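Folding laundry on the bed (the fast way)

Posted 13th October
Filed under: Laundry, Small bedrooms

OK quick one today, I have a second load in the dryer. People keep asking how I fold for the whole house without a table. Answer: the bed. Always the bed. Flat, big, right next to the dresser, and you can't go to sleep until it's done.

What you need

A made bed. Bottom sheet pulled tight, comforter off or shoved up to the head end.
The clean clothes, fully dry. Check waistbands and hoods.
Drawers or a shelf already cleared out a bit. I use the Skeston shelf unit, any shelf works.
12 minutes for a normal load. More if there are socks. There are always socks.

Step 1. Clear and smooth

Pull the sheet flat. Wrinkles under the shirt turn into wrinkles in the fold, and you end up chasing them. Pillows go up against the wall. Phone goes in another room.

Step 2. Dump on a chair, not on the bed

Big one. If you dump the whole basket on the bed you have no room to fold and you just move the pile in circles. Chair, floor, basket, whatever. Bring over one thing at a time.

Step 3. Lay it out

Tops go down flat, neck up, sleeves out to the sides. Run both hands from the middle out. A bit crooked on the bed is fine, the shirt doesn't care, just get it flat to itself.

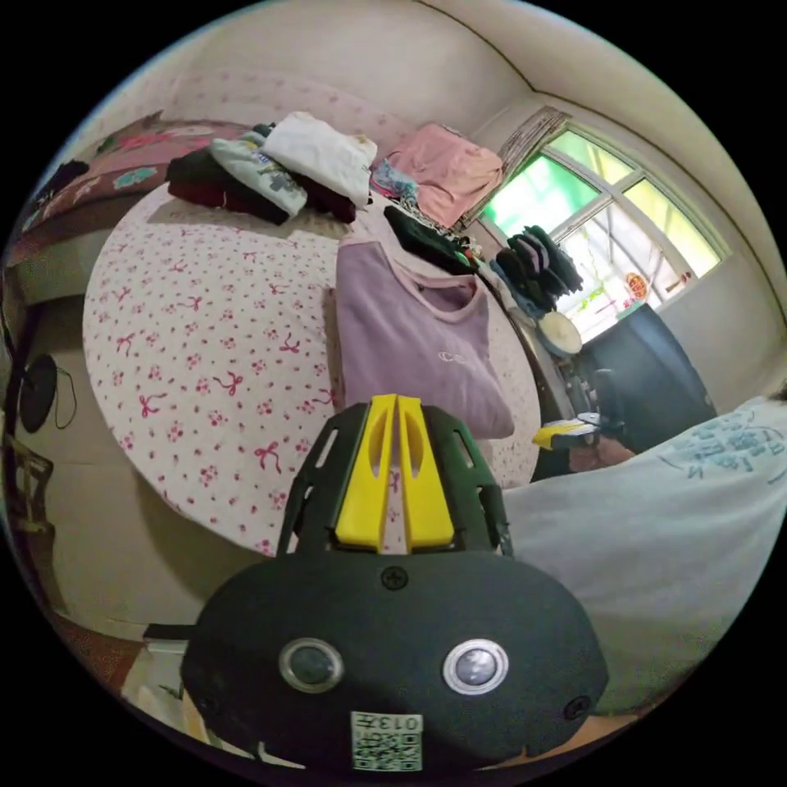 Purple top laid out, finished folds along the far edge.

Step 4. The fold

Long sleeve tops and sweatshirts:

Left side in to the middle, sleeve straight down along the body.
Right side the same. You now have a long strip.
Hem up to just under the neckline.
Fold once more if your shelf is shallow. Thick sweatshirt, stop here.

T-shirts, same thing but no sleeve business. Pants in half the long way, then in thirds. Sweaters with a bulky collar, fold the collar to the outside or you get a lump.

Don't press hard. Smooth it with the flat of your hand. Pressing hard puts a crease right across the chest and then you're ironing, which is the thing we are trying to avoid.

Step 5. Park it at the edge

Finished pieces go along the edge of the bed, all on one side. Keep the middle open for folding. I start at one corner and work along. Similar stuff on top of similar stuff if you can, but don't stop to think about it, you can shuffle at the end.

Blankets last. They take the most room and they squash whatever is under them.

Step 6. Stack and carry

Sweatshirts are the awkward ones because they slide, the fleecy inside drags on everything. Keep one hand under the fold and let the loose end hang until you've got a grip on it. The lavender one with the white letters got picked up at the same time as a bunch of dark stuff held upright, and that's how I'd carry dark clothes anyway, on end like files. Then the little stacks, small folded things one on top of another, go over in one trip. Long pieces folded lengthwise go last, they flop. 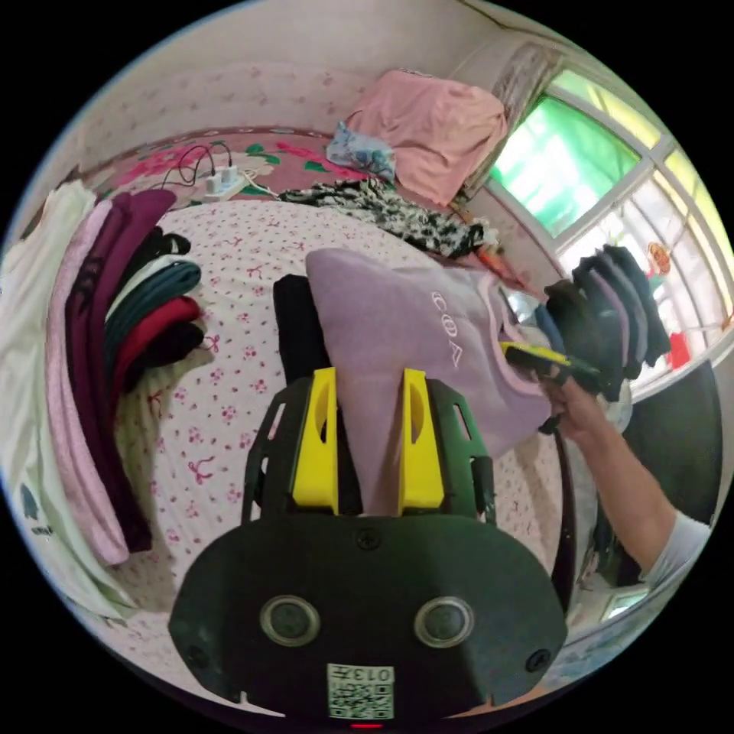
Stacks fall over when they get too tall, and everybody builds them too tall. Mine used to go up until they leaned and then I'd refold half of it on the floor. Short is better, a neat little pile of small things like the one with the striped piece second from the top is as high as I'd go. Anything more, start a new pile next to it.

Step 7. Put it away NOW

Not after dinner. If it goes back in the basket you did all that for nothing. Heavy things on the bottom shelf, tops in the middle, blankets up high or in a bag. I use a Bangera zip bag for the spare blankets, an old pillowcase does the same job.

Quick fixes

Sleeves keep popping out: fold them before you bring the side in, not after.
Shirt ends up wider at the bottom: your sides didn't meet, open it and go again. Takes a second.
Slippery fabric: roll it. Dont fight it.
Static: shake it out once before you lay it down.
Kids' things: thirds, then in half. They're too short for teh full routine.

Next time: fitted sheets. I know. I'll try.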